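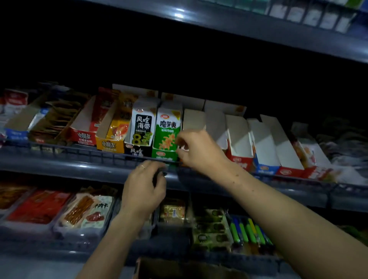 Restocking a snack shelf is the chore Iqra Bukhari brings up when people ask her what machines still can't do in a shop. She runs the floor at Molach, a small convenience chain, and has spent over 2 years testing automation with a supplier called Marnex. A row of open display boxes, some full and some empty, looks simple, she said, but one hand often has to hold on to the shelf rail while the other picks at something small between the boxes.

"People see a gap and think, put a thing in the gap," she said. "The boxes are thin card. Push too hard and the whole row moves."

Her store carries 300 snack lines. The Marnex arm was given 100 of them in February, mostly cans and boxed crackers. It did well with those. Soft packets were slower, and it dropped a lot of them.
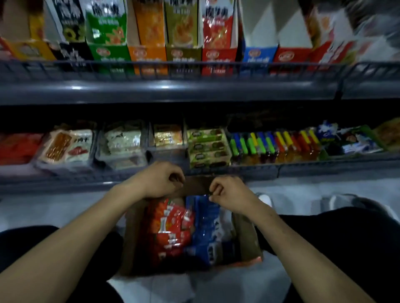
Opening cartons is another problem. "Every carton comes in a bit different," Bukhari said. "Some are crushed, some are mixed, with three products in one. My staff open it, look in, and know where each thing goes."

Ionuț Vlad, an engineer at Marnex, did not argue with that. He said the arm can cut tape on a clean, square carton but still needs a person for mixed ones. "I would not sell it to her for that job today," he said.

Bukhari does use a floor-cleaning machine at night and likes it. She plans to try the arm again on drinks, where the bottles stand up by themselves. For snacks, she is hiring.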